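Demonstration recording practice (household manipulation)

Print this page | E-mail this page

We use cookies to improve your visit. By continuing to read you accept our cookie notice.

Demonstration recording practice is the name for the written rules and habits which are followed when people show household tasks with hand-held grippers, so that the recordings can later be used to teach robots. In this method no robot arm is needed during the showing. A person, called the operator, holds one or two grippers and performs the task with them, and a camera on the gripper records what the jaws are doing. The rules say how the place is prepared, how the operator moves, and which recordings are kept.

The best known set of such rules in the small appliance field is the Viravico Guide, named after the workshop where it was first written. It is a voluntary document. It does not replace the law on work safety or the instructions of the appliance maker, and where these are stricter they must be followed.

Origin

In the first years of this work every laboratory had its own habits, and most of them were not written down. When two groups wanted to put their recordings together, they found that the same task had been done in very different ways. One group began each recording with the oven door open, and the other began with it closed. One group kept the failed attempts and the other deleted them. The equipment company Dravero and the training centre Villanueva compared their material and came to the opinion that the differences in habits made more trouble than the differences in equipment.

The first version of the guide had only 4 pages. The present version is longer and covers tasks with ovens, cookers, kettles and similar machines. It was checked against a collection of 1,275 recordings, from which 521 were found to follow all the rules. The others mostly had missing notes or an unclear starting position, and a part of them could be repaired by adding the notes later.

General principles

The guide asks that a task is described by its beginning and its end. "Take the dish out of the oven" is considered too open. A better description tells where the dish is at the start, whether the door is open, and where the dish must stand when the operator has finished. The way between these two points is left to the operator, who should move as he or she would naturally do it.

The second principle is honesty of the record. A recording must not be cut in the middle to hide a mistake. If the dish slips and is taken again, the whole attempt stays together and receives the note "recovered". If the task is not finished, the note is "failed". Both kinds are stored separately from the clean attempts.

Handling of dishes in an appliance

Glass dishes receive their own chapter. They are smooth and heavy for their size, and many of them have no real handle. The guide recommends that the operator brings the fingertip in horizontally, at the height of the dish, and does not come down on it from above, as the roof of the cavity leaves little space. The second gripper stays in front of the opening with its jaws free of the first one. Only cold appliances may be used for this exercise, and the plug must be pulled out before the dish is put in.

The operator should not push the gripper against the inner wall, especially near a fan grille. Light contact is permitted but must be noted. A dish with a chip or a crack is removed from use at once.

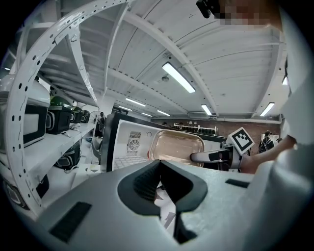

Markers and visibility

A square marker with a printed black pattern may be fixed on a gripper, so that its position can be calculated from the pictures. The guide requires that the marker is flat, clean and not folded at the corners. Tape with a shiny surface must not be put over it, because the reflection of the ceiling lamps can make the pattern unreadable. The sleeve or the hand of the operator should not cover it during the grasp.

When two grippers are used, the operator makes a short test before the series. The grippers are held in front of the body and turned slowly, and the test recording is looked at immediately. A worn marker is changed for a new one of the same size and the same pattern. If another pattern must be taken, the number is written in the session notes.

Order of the workplace

Appliances which are waiting for use are kept on shelves, with the cables tied. The floor between the shelves and the working place has to be free for walking, as the operator is looking at the jaws and not at the feet. Other persons may be present in the same hall, but they keep a distance from the working place and do not pass things to the operator during a recording.

The lighting is left the same through one series. A change of the lighting is not an error in itself. Many users of the guide want to have different lighting in their collection, and for them it is enough to begin a new series after the change and write it down.

Privacy

Faces are made unrecognisable before a recording leaves the place where it was made. The rule is valid for the operator and also for persons who are far away in the background. The operators give their agreement in writing and can take it back. Letters, name badges and telephone screens should be kept away from the working place.

Rest and working time

Holding two grippers is tiring for the wrists and shoulders. The guide sets the longest series at 30 minutes, after which the operator has a break and puts both grippers down. Operators who work in pairs may change places at this moment. Pain in the hand is a reason to stop the session, and the unfinished series is kept with a note.

Criticism and revision

Some users find the guide too strict for small teams. The software company Fikano proposed a short form with fewer notes, and it argued that tired operators fill in long forms badly. Others think that the chapter on failed attempts does not go far enough and that every failure should have its cause written beside it. A revised text with a shorter form was opened for comments in July, but the chapter on glass dishes was not changed.

See also: hand-held gripper; visual marker; laboratory safety; consent in research

Page last changed: 2 May 2024

Print this page | E-mail this page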